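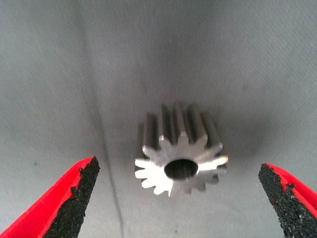
One instructor at Trallurness asks why a course on software accounts should begin with sessions, when students already know how to log in. Knowing how to log in does not tell a student what the server keeps afterward.

Chapter 29
Sessions and Sign-In Tokens

A session starts when the server accepts a password and issues a token. The Jevari mail client stores its token on the device and sends it with each request. Istau keeps the token in memory only, so closing the program ends the session. Section 29.1 defines token lifetime. In the exercises, lifetime is set to 2000 seconds.

Print this page | E-mail this page

Related
Password storage, p. 305
Shared devices, p. 307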